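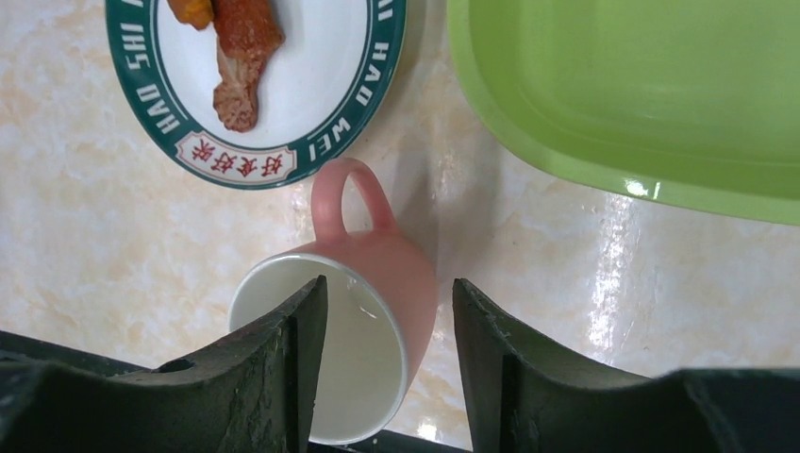
Drenia cell, maintenance and setup report
Lahcen Morsy, Driss Zerouali
Second draft, January

1. What we had to do

Our part of the project was the table-clearing cell, named Drenia. The other group wrote the software (Bramoleo) and we didn't touch that. We got the arm side: gripper, wrist camera, cables, the daily checks. Goal was to get it back to working all day without somebody standing next to it, and leave a routine the next group can follow.

State when we got it: grip drifting, camera bracket loose, no log since last spring. Parts drawer a mess.

2. Gripper

Two fingers, black, tall ridge on each one. For mugs one finger goes inside the wall and the other stays outside, then close. Works for mugs on their side too if the approach is low enough. Plates are a different grasp, see the other group's report.

Problem one was slipping. Driss thought motor current, Lahcen thought dirt. We did dirt first, it's cheaper. Wiped the inner faces with alcohol, let them dry, re-ran the mug test. Slips went from 8 to 6 in 100 grasps. So dirt is part of it but not much of it.

Problem two, the left finger was mounted a hair lower than the right. You can't see it by eye with the fingers open. Close them slowly on a strip of paper and the paper twists. Loosened both mounting screws, pushed the finger up against the stop, tightened again a bit at a time, switching sides. Paper came out straight on the second try. We should of checked this before anything else.

After that we didn't get to repeat the full 100, only a short run on Wednesday, and the lab closed. It looked better but we are not putting a number on it.

Scratches on the inner faces: left them. Driss sanded one spare finger to see if it helped and it made the grip worse, so don't.

3. Wrist camera

Bracket had worked loose, picture shook every time the arm stopped. Thread lock on both bolts, blue kind, not red (we want it off again someday). Camera has to see both fingertips and the surface between them. If the fingertips aren't in view at the bottom, the bracket is tilted up.

Glare. Polished stone counter plus ceiling lights gives a white streak on the surface, and Bramoleo sometimes takes a streak for an edge. We tried:
- turning off the light row over the cell: helps most, but the people at the next bench complained
- lower exposure: helps, dark things get hard to find, including our own fingers
- polarizing filter from Hajji: ordered, never came

Ended up with lower exposure, saved as the default. White insides of mugs still come out very bright.

4. Cables

Wrist cable rubbed on the second joint. Moved the clip back and left a longer loop. Check the loop with the arm folded all the way, not just in the home position, we forgot that the first time and pulled the plug half out.

5. Routine

Every morning:
Wipe fingers, both faces. Dry cloth after.
Paper strip test.
Push on the camera bracket with a thumb. No movement allowed.
Run home, fold, home. Watch the cable.
One mug pick, on its side, handle toward the plate.

Every 4000 cycles: take the fingers off, clean the slides, one thin film of grease (the Vinurex tube in the drawer, gray cap). Too much grease and it gets on the dishes. Zero the gripper again after, fully closed, nothing between the fingers.

If a mug had liquid left in it, wipe the fingers before the next run. It dries sticky.

6. Not finished

Full grasp test after the finger alignment.
Filter, if it shows up.
Motor current. Driss still wants to measure it and he may be right.
Cycle counter resets when the power goes off, so for now write the count in the log by hand at the end of the day. Next group please fix this frist.

Tools used: hex keys, alcohol, lint-free cloth, paper strips, thread lock. All in the top drawer now, labeled.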